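Wonel Bench Plate

I make these in my shop in Surnardale, and the Wonel is the one I reach for most (I build a lot of desktops!). It's a flat gray 3D-printed plate that goes up on slotted aluminum extrusion and keeps small parts off your desk.

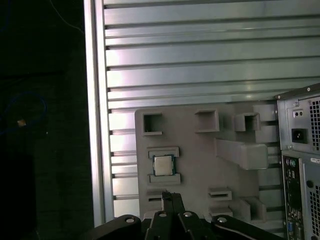 Loose processors used to drive me nuts, so the holder for those came first. It's just two rails, an upper and a lower, and the chip sits between them with its silver lid facing out. You also get square sockets along the top and a narrow slot lower down.

Price is $28, or $5 less without hardware. Plates ship from Brarnach in 4 days. If you have the older Hamdy plate, the same 2 bolts fit.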